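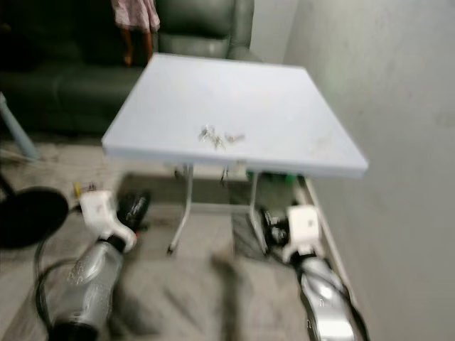 When I moved to Brernbridge for my work, the first advice I received from a neighbor was to buy a bowl. She meant a bowl for keys. Every house on our street has one beside the door, and when I visit people I see the same bowl again and again, filled with coins, batteries, a button from a coat, and somewhere at the bottom, the keys.

I want to argue in this essay against the bowl. I think keys should be put on a table, in the open, on a flat surface where nothing else is permitted to live.

I know this sounds like a small matter. My sister-in-law, Shazia Jadoon, told me that a person who writes an essay about keys has too much free time. But I kept a notebook for one winter, and in it I wrote every morning when I had to search for something before going out. There were 50 such mornings. On most of them the missing thing was my keys, and on most of them the keys were in the bowl, where I had already looked. I had moved my fingers through the coins and felt nothing, and I went to search in my coats and under the bed.

A bowl is deep, and this is the whole trouble with it. Whatever is deep will be filled. Nobody decides to put old batteries into the key bowl. They arrive because the bowl has room and because the sides hide them from the eyes. A plain table top has no sides. If you leave a receipt on it, you see the receipt all evening and at last you stand up and throw it away. Metal on a pale surface is especially easy to find. I can see mine from the kitchen door, without glasses.

The second argument is about the kind of table. In the shops they will try to sell you a special piece for the entrance, narrow and tall, with two drawers. I looked at one from Unard and it was very handsome, but a drawer is only a bowl with better manners. I bought a small light table, secondhand, and pushed it against the back of the sofa. It cost me very little and I can lift it with one hand when I clean the floor.

Zainab Okoro, who shares an office with me, does not agree. She says a table in a living room is for cups and books, and to keep it bare for one bunch of keys is a luxury. She has three children and her apartment is smaller than mine, so I listened to her with respect. She uses hooks. I admit that hooks are good for a family in which everybody remembers to use them. In my family, when I was a girl, we had a board with five hooks which my father made, and I remember on it one umbrella and one dog leash. The dog had been dead for some years.

She has also made a stronger objection, that keys scratch and leave marks. It is true. My table has marks now in the place where I drop them, and if I had paid 3,000 for it I would be sorry. This is one more reason to choose a cheap table. A thing which we are afraid to use will soon get a cloth on top of it, then a vase on the cloth, and then there is no place for keys again.

I would like to add a word about the loose pieces. Most of us own keys that are not on any ring: the one for the bicycle lock, the one for the mailbox, one that came with the apartment and opens nothing we know. People keep these in the bowl for years. When you put them on a table, they begin to ask you questions. I had seven, and after one week of looking at them I tried each one in every lock of the house. Two were useful and went on the ring. The others I put in an envelope and gave to the landlord, who did not know them either.

Shazia visited me in August. She put her keys down next to mine, and in the morning she took mine by mistake and drove forty minutes before she noticed. She considers this a proof against my system. I have since tied a piece of green thread to my ring, and I still do not have a bowl.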